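Notes from the Packing Table

By Iolanda Falcão

February went by in a blur of cardboard, and I promised several of you at the last all-hands that I would write up what the Jellance group has been doing with its time, so pour yourself something warm, because I have never been good at keeping these short.

For anyone who joined Onell after the summer, Jellance is the name we gave to the packing side of our learning work. The idea is simple enough to explain to my mother (I have tried, and she asked good questions). We want a two-armed machine that can close and tape a carton the way a person in a small warehouse does, on whatever table happens to be there, with the same cheap dispenser everyone else uses. To get there, the model needs to watch a great many cartons being taped by people who do it for a living, seen from about where their own eyes would be. So we went to where the cartons are, and we have been collecting ever since.

Our count for the month came to 530 finished recordings, each one a single carton from the moment the worker picks up the dispenser until it goes back down on the table. Of those, 133 have been labeled all the way through, with every grab, press, pull and cut marked by hand. Hilkka Mäkelä and Aarne Lehtinen have done nearly all of that labeling between them, and if you see either one in the kitchen, please be kind and let them go first at the coffee machine.

I spent several days at the table myself, mostly keeping notes and trying to stay out of the way, and I came home with a new respect for tape. You think you know how to tape a box! Then you see the grip change over and over in the space of a minute, one hand on the handle, the other resting on top of the roll for a bit of extra push, and you start to understand why our first model made such a mess of things.

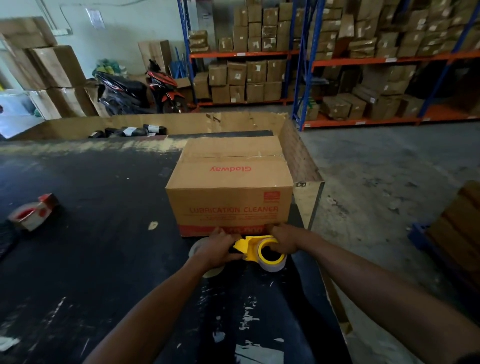 Why the second hand matters so much

When we started, most of us had our attention on the hand with the dispenser. It seemed natural. That was the hand with the tool in it, so that was surely where the skill lived, and our early labels had nine categories for it and a single lonely one, "support," for the other.

Toivo Rissanen was the first to grumble about this. He had been going through the recordings late one evening and sent around a long message (longer than this newsletter, if you can believe it) pointing out that "support" was covering half a dozen very different jobs. Sometimes the free hand keeps the carton from sliding. Sometimes it smooths. Sometimes it goes flat against the front of the box so the end of the strip stays put while the dispenser does its work over the top. A model that lumps all of those together learns to put a hand somewhere near the box and leave it there, and that was exactly what ours had been doing in tests, with great confidence and very little tape on the seam.

So we tore up the label sheet and began again. The new one treats both hands as equals, and it asks the labeler to say what each of them is doing at every moment, even when the answer is "waiting." It takes longer. Hilkka tells me a carton that used to take her one cup of tea now takes two. But the agreement between labelers has gone up, and the arguments in our channel have become much more interesting, so I consider it a bargain.

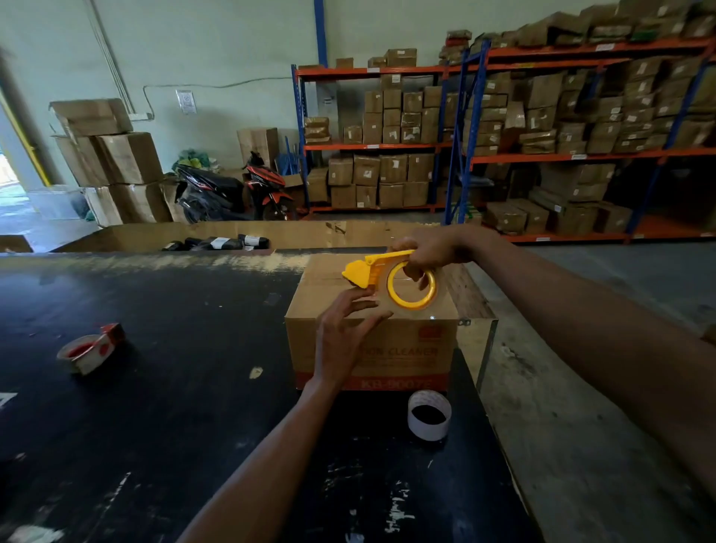 Pressing the tape down over the top edge, with the left hand flat on the front of the box.

We also had a good long talk about tidiness. Sointu Lappalainen, who joined us from the Clumance project, asked early on whether we ought to clear the table before each recording so the model would have less to sort out. It was a fair question, and for one morning we tried it. The recordings were lovely to look at. They were also a poor match for the places where we hope this machine will one day earn its keep, where there is a spare roll lying about, and parcels waiting along the back of the table, and an old core standing where somebody left it. By lunch we had gone back to leaving things as the workers like them. Sointu now says the messy recordings are her favorites, and she has set aside 58 of them as a test set that the model never gets to train on. We will be reporting results on those 58 from here on.

One small request came from the people doing the taping, and I want to pass it along to anyone planning a similar collection. They asked us to stop saying "whenever you're ready" before each carton. It made them feel they were on stage, and they slowed down and got careful in a way they never would on an ordinary afternoon. These days we just let the recording run and split it into cartons afterward. The pace is back to normal, the hands look relaxed, and Aarne has written a little script that finds most of the splits for us. He would like me to mention that it still gets confused when someone picks the dispenser up and changes their mind.

Next month we hope to add tall cartons and a few of the flat, floppy mailers that everyone dreads. Leinonen has offered us time at their returns desk, and Toivo is already worrying about the lighting there, so that is well in hand.

If you would like to try labeling for an hour, we would love to have you. No experience is needed, the guide is nine pages long, and Hilkka will sit with you for the first few cartons. Write to me or stop by my desk before ten in the morning, when I am at my most cheerful.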